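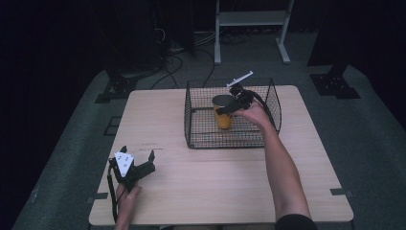 Tillia wire mesh basket, black, open top

Rating: 4 out of 5
Reviewed by Knut Seidel, July 5, 2026

Bought as a desk and table organizer. The body is thin crossed metal wire in a fine grid, with straight sides and a top edge that turns outward slightly. That edge is comfortable to lift by and stays flat when the basket is loaded.

Stability is good. A yellow-orange cup placed left of center stands upright on the mesh floor. Narrow items are another matter – pens work their way into the grid and catch, so a paper liner is worth adding.

I loaded it with 20 small jars and carried it between rooms for 2 weeks. The floor sagged a little in the middle and recovered once emptied. No welds let go. The coating wore through at one corner, where it rubs against the shelf bracket.

Cleaning takes longer than with a solid tray. Crumbs fall through to the table, and dust settles where the wires cross. A stiff brush works better than a cloth.

The Schwaiger basket I had before was heavier and had sharper corners. I would buy the Tillia again, in the next size up.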